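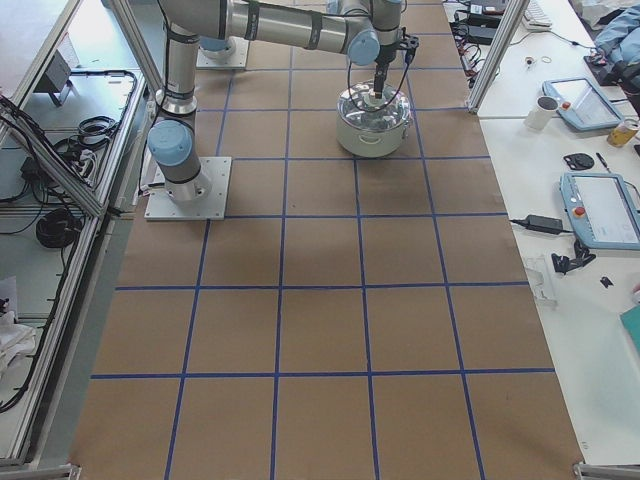 The big arm with its gripper down on the pot lid. This is the job that has eaten our fall.

Build gallery: two arms, one pot and a lot of blue tape

Welcome to the gallery page for the Trindcombe build! If you found us through the parts list, hello, and sorry about how long that list is. I share a workshop with a few other people who like motors more than is good for them, and for the past year or so I've been trying to get a pair of robot arms to do small kitchen jobs. Nothing fancy. Lift a lid, put it down, move a spoon. I wanted something I could see the point of, and I cook a lot of soup.

I call the whole setup Flornuvari (it was the name on an old crate I used as a stool, and it stuck). The control software is a pile of my own scripts that I keep in a folder called Vasilakis, which is a long story involving a sandwich shop. None of it is clever. Most of it is me writing down a position, trying it, and writing down a slightly better one.

I last updated this page on 27 October 2019, so if you come by the workshop after that, expect things to have moved.

The floor plan, such as it is

People always ask about the kraft paper. It's cheap, it doesn't shine under the lights, and when I wreck it I can roll out another piece. The dark blue tape makes the grid, and I use the squares the way you'd use a map – I write "pot in the third square over" in my notebook and can set things up the same way next time. Before the grid I was measuring from the base plate with a tape measure every single morning, and I got it wrong a lot.

My rows aren't perfect. I started from the far end with a long ruler and got impatient (as you do). It doesn't matter much for this, because the arm doesn't look at the tape at all. The tape is for me.

Why a lid is harder than it sounds

I figured the lid would take me a weekend. Ha! A knob is small, it's round, and it sits on top of a dome of glass that you really don't want to hit. Come down a little too low and the gripper leans on the lid. Stay a little too high and the fingers close on almost nothing. I have 29 saved versions of the approach move, and I can tell you that 4 of them are any good.

The trick that helped most was slowing the last bit way down. The arm swings over at a normal speed, waits, then creeps straight down onto the knob. It looks painfully cautious and I don't care. Glass lids cost money, and I had already spent 1199 dollars on the bench frame and bits before I ever bought a pot.

The other thing was cables. The gripper has its own thin black ones, and they like to flop wherever they want. I've tried clips, ties and a stretchy sleeve. For now I leave enough slack for the wrist to turn and keep an eye on them. If you have a neat way to route cables on a wrist that bends this much, please write in – I mean it!

Fingers around the knob, pot in its square, and plenty of free paper in front for whatever comes next.
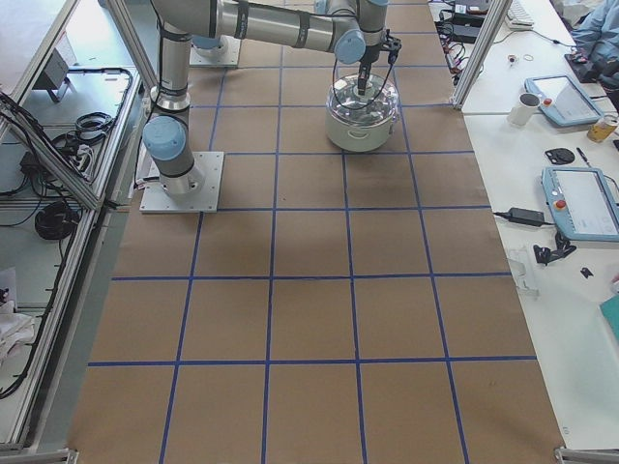 The desk side

Two arms means two teach pendants, both light blue, both with the big red stop button. They live on the white desk right next to the paper so I can reach one without getting up. The mug lives there too. I've been told more than once that drinks and electronics shouldn't share a desk, usually by people holding a drink.

I still do a lot of the teaching by hand on the pendant, one point at a time. It's slow but I like it. You get a feel for how the arm wants to move, and after nearly 300 saved points my thumbs know the menus better than I do.

Coming up

In November I want to bring the second arm into it. The plan is for one to hold the pot steady by its handle while the other takes care of the lid, and then they swap. I've got the moves sketched out on paper and haven't run any of them yet. I'm also hoping to take the whole thing to the Londusden open workshop, if I can work out how to get two base plates into a hatchback.

More pictures when the second arm has something to do. Questions about the grid, the gripper or the soup can go in the guestbook.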